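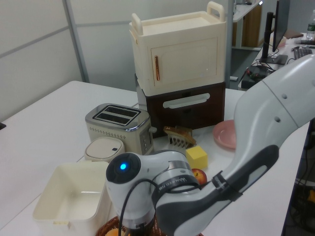 Fig. 1. The Vanine table, side camera. Arm in use.

VANINE KITCHEN SET – README
Maintained by Glenys Dawber. Last touched in August.

What you are downloading

118 teleoperated episodes of one robot arm handling pretend groceries on a white table. Of those, 113 are marked usable. The other 5 live in a folder called regrets and are explained further down.

The set was recorded to give the Takavell policy something to learn from besides blocks. There are still blocks. Old habits.

Every episode has a typed instruction, the joint and gripper readings, and video from more than one viewpoint. A fixed camera covers the table from the side and another looks down from head height. If you only want one stream, take the side one, but be warned that the arm has a talent for parking itself in front of the thing you care about.

Instructions

Instructions were typed by the operator before each episode, in whatever English came to hand. We did not clean them up. You will find "put the roll in the bin," "roll to bin," and one "you know what to do," which the model did not. Lowercase and uppercase are both present. Spelling of "banana" is mostly stable.

Please don't normalize the text and then report that your language encoder is robust.
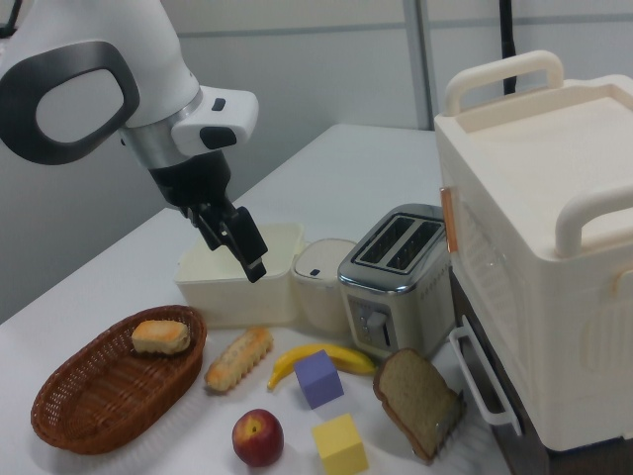

Fig. 2. Gripper open over the white container, side camera.

Objects

Food: bread in several shapes, a banana, a red and yellow fruit. The labels call the fruit "apple" throughout. Two annotators held out for "peach" and were outvoted by a script.

Blocks: one yellow cube, one purple cube. The purple one is "purple" in the early episodes and "lavender" in the later ones, after a change of operator. Treat them as synonyms.

Containers and furniture: a woven basket, an open bin, a small lidded container, a pink plate, a two-slot toaster, and a large pale box with a handle on top that the labels call "oven." It has also been called "cabinet," "fridge," and "the big guy." The alias table is in objects.csv.

The toaster is never switched on in any episode. We get this email a lot.

How an episode goes

1. Shuffle the small objects. Leave the big ones alone unless the session sheet says otherwise.
2. Type the instruction.
3. Start recording, then move. Doing these in the other order is how you get into regrets.
4. Finish with the gripper open and clear of everything.
5. Mark success, partial, or fail. Be strict. Bread hanging over the edge of the bin is partial.

Operators stop after an hour. Past that point the grasps get fast and sloppy – the policy picks up the sloppiness first and the speed never.

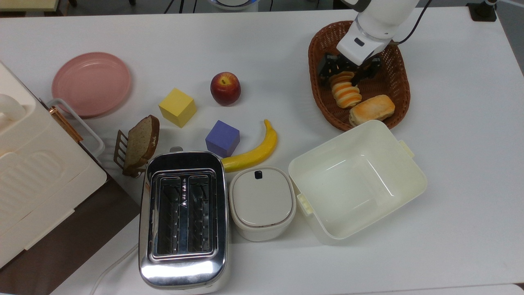
Fig. 3. Head camera. Spiral pastry in the gripper, basket at upper right.

Known problems

The spiral pastry is overrepresented. It is ridged, it's easy to grab, and everyone likes it. If you sample uniformly, your policy will like it too. Weights that correct for this are in sampling.json.

The basket has a rim, and the fingers have met it. Episodes with rim contact are flagged rim_touch and kept in the usable split, on the theory that a robot should know baskets have edges.

Head camera and arm clocks drift apart in long episodes. Use the aligned timestamps. The raw ones are included for people who enjoy that sort of thing.

The regrets folder: three episodes where recording started after the grasp, one where the instruction belongs to the previous episode, and one where the gripper log is 1,000 identical values in a row. We kept them for testing filters. If your filter passes all 5, write to us, we'd like to commiserate.

Splits

Use the ones provided. They are divided by table layout, so a layout in test never shows up in train. A random split will give you a nicer number, and you can frame it.

What it isn't good for

Real food. Anything that squashes, drips, or rolls off with intent. Lighting changes, of which there are hardly any. Two-arm work. The Udeo loader reads the files fine, but its default crop eats the front of the table, so turn that off.

Discussion
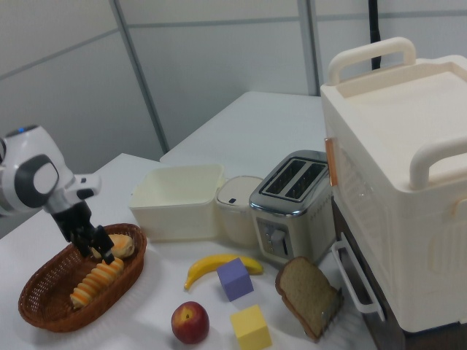 Osagie wrote in to ask why failed grasps aren't trimmed out of the successful episodes: "We cut ours at the first clean approach and training got a lot calmer. With the second and third tries left in, the policy seems to think missing is part of the job."

It sort of is. We tried the trimmed version, and the policy became very calm indeed, including after it had missed, when it carried nothing to the bin and let go of it with great care. The retries stay. If you want them gone, each one has a start and end index under attempts, and you can cut to taste.

Osagie also asked for depth. There is no depth. There may be depth in the next release, if the depth camera stops disagreeing with itself about the toaster.

Corrections go to Glenys Dawber, with the episode number in the subject line. Mail without an episode number gets read eventually.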